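Oltport Adult Literacy Program
Progress Report to the Wemska Fund
Reporting period: second half of the grant, ending in March

1. Summary of activity

The program continued to offer free reading and writing instruction to adults at two sites, Bañez Street and the Gurnero branch library. Learners attended 2,479 hours of instruction in the period, against a target of 2,400 set out in the grant agreement. Evening classes remain the most heavily used part of the service. Morning classes at Gurnero were below capacity until January, when the start time was moved from 8:30 to 9:15 to suit parents of school-age children.

2. Enrollment and retention

A total of 360 adults completed an intake interview. Of the learners placed in the beginning level, 27 moved up to the intermediate level before the close of the period. Retention in the beginning level was weaker than planned — most withdrawals came in the first month and were linked to changes in work shifts. Staff now call each new learner after the second class, and missed lessons may be made up at either site. 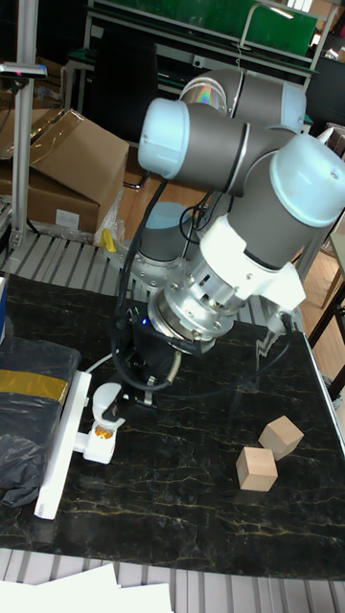 Duarte Ramalho asked that the next report show withdrawals separately for each site, and noted that the make-up lessons should be funded from the existing teaching line until their cost is better known. The program accepts both points. Attendance sheets have been changed so that the site is recorded for every session, including make-up lessons.

3. Staffing and materials

One part-time teacher left in November and was replaced in January. Classes at Bañez Street were combined in the meantime, and no session was canceled. The workbooks ordered for the intermediate level arrived late, and teachers used the earlier edition for six weeks.

4. Budget

Spending is within the approved total. Printing costs exceeded the estimate, while travel was underspent. The program requests approval to move the unspent travel balance to printing — a revised budget table is attached as Appendix B.

5. Next period

Intake for the summer term opens in May. A short writing course for learners preparing job applications will be offered at Gurnero, subject to room availability.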